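The Doorbell Season

The year I turned old enough to get the discount at the Nastport ferry without anyone asking to see proof, I decided to bring back May baskets. I should explain that when I was a girl everybody on our end of Inine Street did them. You made a little paper cone with a handle, you filled it with whatever was blooming and a few pieces of candy, and before breakfast on the first morning of May you hung it on somebody's doorknob, rang the bell and ran like the dickens. If they caught you they were supposed to kiss you, which was enough to make most of us very fast.

My husband, who grew up inland and had never heard of such a thing, listened to all this over his eggs and asked who I was planning to run from, with that knee.

I told him the knee would rise to the occasion.

Now, I am a person who cannot do a small amount of anything. I meant to make four baskets, one for each house I could see from the kitchen sink. But the paper at Räsänen (the stationer's on the harbor, next to where the bait shop used to be) only came in a big pack, pink and yellow and a green like the inside of a cucumber, and once I had all that lovely paper on the dining room table it seemed stingy to stop at four. So I made them for both sides of the street as far as the mailbox, and then past the mailbox, and then I remembered the new couple at 178 with the baby, who were practically around the corner but had such a tired look about them.

Candy was its own difficulty. As a girl I remember gumdrops, and a kind of hard pink lozenge that tasted like a grandmother's purse. I bought gumdrops. I also bought a box of Rivo caramels, the soft ones with salt, because I wanted to see if they would hold up in a paper cone, and you can't tell that from looking at the box. You have to test them. I tested them through two evenings of television, and my husband was kind enough to help, and then I had to go back to the store for another box.

Flowers I had not thought about at all. You would think a woman making flower baskets would look out the window at some point in April and take note of what was out there. It had been a cold spring and the lilacs were tight as fists. The tulips had been eaten by the deer that come down off the hill and walk along Inine Street at night like they pay taxes. What I had was forsythia, one brave clump of grape hyacinths and a great many dandelions. I put in the dandelions. They are a perfectly cheerful flower and I don't know who decided otherwise.

So there we were on the morning itself, at an hour when even the gulls were mumbling. I had the baskets lined up in two laundry hampers in the back of the station wagon, and my husband at the wheel in his bathrobe and his good hat. He had not planned on coming. But I had explained to him about the knee rising to the occasion and then I had gone down the porch steps sideways, holding the rail, and he went and got the keys without a word.

The plan was that he would roll along with the headlights off. I would hop out, hang the basket, ring the bell and hop back in, and he would pull away in a smooth and silent manner. I would like to say that's how it went. Our station wagon has a belt that squeals when it's damp, and it was very damp. At the first house I got the basket on the knob all right, rang the bell, turned around, and found that he had been so smooth and silent about pulling away that he was already two doors down, squealing the whole way. I went after him at what I'll call a trot. Behind me I heard the door open, and I heard my neighbor's voice say "Hello?" and then, after a little pause, "Is that you, dear?"

I didn't answer. Rules are rules.

We got better at it. By the mailbox we had worked out a system where I would knock twice on the roof when I was in, and he stopped worrying about being smooth. Lights were coming on behind us all down the block. A dog got going, and then the dog across from that dog, and somebody in striped pajamas stood on his front walk holding a pink paper cone and looking up into the trees, as though it might have dropped from there.

The house I was nervous about was number 103. The man there had lost his wife the winter before last, and he had been a hard man to say hello to even when she was alive. She had done the waving for both of them. After she died the porch light went off and stayed off. At Halloween the children skipped his place without being told to. I had brought a casserole at the time, like everyone, and he had taken it and said thank you and closed the door, and the dish came back a week later on my steps, washed, with no note in it.

I sat in the car with his basket on my lap. It was one of the yellow ones. I'd put the best of the grape hyacinths in it, and more than its share of caramels.

"You don't have to ring," my husband said. "You could just leave it."

But that seemed wrong to me. If you don't ring, it's only a delivery.

I went up the walk, which needed sweeping, and I hung the basket, and I pressed the bell and turned around to go. And the knee, which had risen to every occasion so far, sat right back down. I didn't fall. I grabbed the rail and stood there on the second step, perfectly unable to go up or down, saying a word I had not said in front of the house of a Lutheran in a good many years. And the door opened.

He was fully dressed, in a cardigan. I don't believe he'd been asleep. He looked at me, and at the car, where my husband lifted his good hat, and then he looked at the doorknob. He took the basket down and held it in both hands. The handle was already coming unstuck on one side. (I had used the wrong glue, and I will know better another year.)

"She used to do these," he said. "When we lived over the shop. I had to drive."

I said I hadn't known that.

"She was slow, too," he said. "I was always leaving without her."

Well, I laughed, and then I was not exactly laughing, and he came down and gave me his arm and walked me to the car, one step at a time, with the basket hooked over his little finger. When he'd got me settled he stood there a moment with his hand on the top of the door. Then he bent down and kissed me on the cheek, very quickly, like a boy being made to do it. My husband looked straight ahead through the windshield and was a perfect gentleman.

"I believe that's the rule," our neighbor said, and went back up his walk.

We did the rest of them. The couple at 178 were up, naturally, with the baby, and the young mother opened the door before I had even got my finger to the bell. I didn't have another run in me anyway, so I just handed the basket over and she ate a caramel right there on the mat while the baby grabbed at the dandelions. Then we drove home, squealing, and my husband made a second round of eggs, and I sat with a bag of frozen peas on my knee and listened to the telephone ring. I let it go. You aren't supposed to admit to anything before noon.
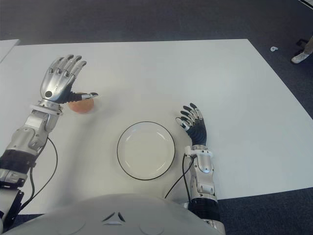

The porch light at 103 was on that evening. I saw it from the kitchen sink, leaning over a little, and I called my husband in to look, and he leaned over too and said it might only be that the man had changed the bulb. I said it might. He ate the last gumdrop out of the dish, a green one, and asked me how early a person would need to order the paper if we wanted it all in yellow next time, and whether I would object to his getting that belt looked at before then.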